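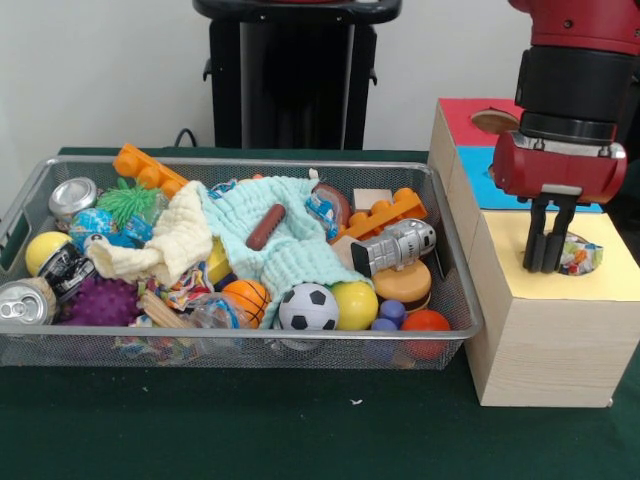 The Release Check

I was the third person to inherit Cullar, and the first one to ask what the sleep on line 421 was for.

Cullar is our planner. It takes a list of things the camera thinks it sees, picks one, and works out how to get the arm there and back without knocking into the basket. Before me it belonged to a guy who went off to build boats, and before him to a woman who wrote beautiful code and left comments in it like little postcards. Most of them were useful. The one on line 421 said: wait for it to be sure.

Sure of what? The line held the gripper closed over the box before letting go, for as long as a number in the config file said, and the number was 4. Seconds, I mean. That is forever when you're standing next to a robot. You could watch the arm come down, all business, and then just stop there with its fingers over the hole like somebody who has walked into the kitchen and forgotten why.

I had been at Voltidby since August and I wanted very badly to make something faster. So I took it out.

I did it the right way, mostly. I made a branch, I ran the simulator all through lunch, and the simulator was thrilled with me. Every pick, every drop, no complaints. (The simulator has perfect eyes and nothing in it is squishy, which I knew, and which I chose not to think about.) Then I pushed the branch to the real arm, filled a cup with the worst coffee in the building, and pulled up a stool.

The first few were gorgeous. Down, up, over, drop, back again, no pause! I may have clapped. Then it let go of a ball a hand's width too early, and the ball hit the rim of the box and rolled off across the green cloth. The log said SUCCESS. The arm swung back to the basket in great spirits and started on the next thing.

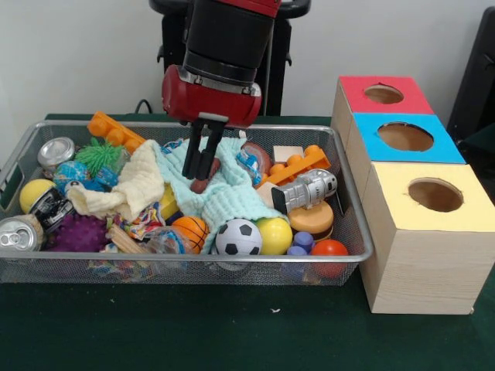

Somebody behind me said that Gostard was lying to it again.

Gostard is the perception side, and "lying" is a strong word, but people here talk that way about software late in the day. I said the detections looked fine to me. The boxes on my screen were sitting right on top of the toys. Sure, said the voice, they look fine because you're drawing them on the same old picture they came from. Go look at the time stamps. And then whoever it was left, because by the time I turned around there was only a door closing.

So I looked at the time stamps. I spent the whole evening on it, if you want to know, with two terminals open and my dinner going hard in its box. When the basket was nearly empty Gostard kept up nicely. When it was full of cloths and spiky balls and every other thing we've ever bought, it fell behind, and each new pose reached Cullar 560 milliseconds after the moment it described. Cullar had no idea. It read the pose, saw it lined up with the hole, and opened its fingers on the strength of old news.

Four seconds was plenty of time for the old news to become new news. She hadn't fixed the problem, she'd just given everybody time to catch up. I felt pretty bad about lunch.

What I wrote next wasn't clever. Cullar would check the age of every pose before it trusted it, and if the pose was stale, it would ask for another and hold on until it came. No fixed wait. I also made it look again after letting go, so it couldn't congratulate itself over a ball on the floor. I called the new setting patience, deleted that, called it max_pose_age like a grown-up, and ran it.
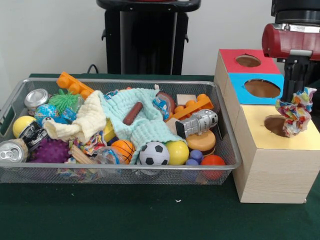
Too slow, the message on my phone said, before I'd even written up the numbers. The folks at Ifans were paying for the work and they'd been watching the dashboard from their end, and they wanted to know why the arm still paused on some drops and not on others. Could I make it pause the same amount every time? It would look better.

I typed a long answer, and then a short one. The short one said it pauses when it doesn't know, and that I'd rather fix how often it doesn't know. I got back a thumbs up, so either they agreed or they were on a train.

That night I left it going on its own – the cell is fenced and there's a stop that trips if anything leans on the arm too hard, so this is allowed – and sat in the next room with the head-camera view up on the big monitor. There's a second layout for the long runs, with the bin flat on the table and fewer boxes, and I like that one. You see the whole job at once, the way you'd look at a board game.
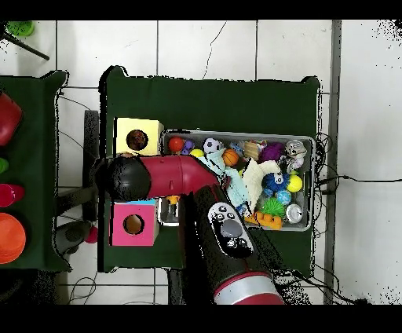
I kept a window open beside it with nothing but the pose ages scrolling by. Small, small, small, then a fat one, and the arm would hold. A fresh one would come in, and it would go. I had thought I'd get bored and do email. I didn't do any email.

After 94 drops I went and got my coat, and then sat down again in my coat. It had missed twice, both times on something soft, and both times the log said so. I can't tell you how much I liked seeing the word FAILED in there. I took a screenshot of it.

Before I merged the branch I went back to line 421, which was now only a blank line between two functions. I'd deleted her comment along with the sleep. I put it back, right above the age check, with the same words and the same lowercase w. Then I hit merge, and the build broke on a missing comma in some other file, and I was there another hour.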